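Greenwood Allotment Society
Minutes of the monthly meeting, January

Present: Beryl Whitlock (chair), Anjani Rahman (minutes), eleven plot holders, and one gentleman who was looking for the choir and stayed for the tea.

Opened at 7:10 p.m., the key to the meeting room having been found in the lock.

1. Last month's minutes
Approved with one correction. The word "compost" in item 4 should have read "compromise." Several members felt the original was closer to the mood of the evening.

2. Water
The bill for the fall quarter was $235, against $171 for the same quarter a year before. Beryl asked whether anyone could account for the increase. A discussion of pumpkins followed. The holder of plot 14 said his pumpkins had been watered no more than anyone else's and that their size was down to talking to them. The chair thanked him.

Agreed: hoses are not to be left running unattended. The existing sign saying so will be moved out from behind the elder bush, where it has been safe from readers for years.

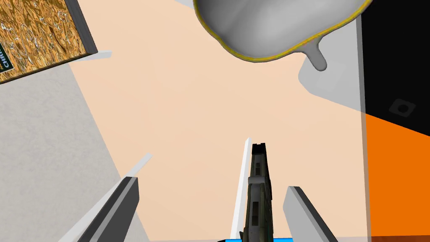

3. The north fence
Two quotes are in. Skerier would replace the whole run for $900 and take away the old panels. Unon would patch the worst of it for less, but could not say how much less until they had "had a proper look," and their first look was in October.

Anjani said patching had been tried in three different years and that the fence was now mostly patches, holding hands. The deer had been through it twice since Thanksgiving and had finished the kale. A member asked if the deer could be asked to contribute. Not minuted further.

Vote: nine for Skerier, two against, and two who wished it known that they prefer hedges. Carried. Beryl to phone Skerier and ask for a start before the ground gets soft.

4. Seed order
The joint order goes to Deltell again this year. It came to 96 packets last time, of which a startling share were zucchini. Members are asked to think back to August, and to the bags of zucchini left on one another's porches after dark, before filling in the form.

Forms to Anjani by the end of the month. Handwriting will be interpreted generously – last year this produced a bed of turnips where someone had wanted tulips, and the turnips did very well.

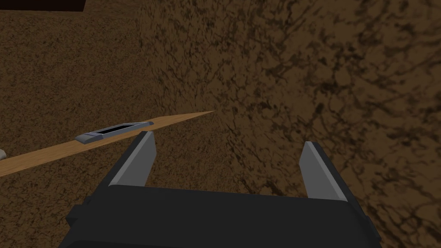

Can a plot holder order onion sets on the same form?
Onion sets and seed potatoes go on the back of the form, and they come in March, a few weeks after the seed.

5. Shed
The shed roof leaks over the mower and nowhere else. The mower has been moved. The leak has not yet followed it, but Beryl will keep an eye on the matter. The spare fork is still missing. It may be returned at night and no questions will be asked, though there will be looks.

6. Any other business
Plot 6 will come free in the spring. The next name on the waiting list will be offered it, bindweed included.

A proposal to shorten these meetings was discussed for twenty-five minutes and held over to next time.

Closed at 8:50 p.m. Next meeting in February, same room, 7 p.m. Plot 9 to bring milk.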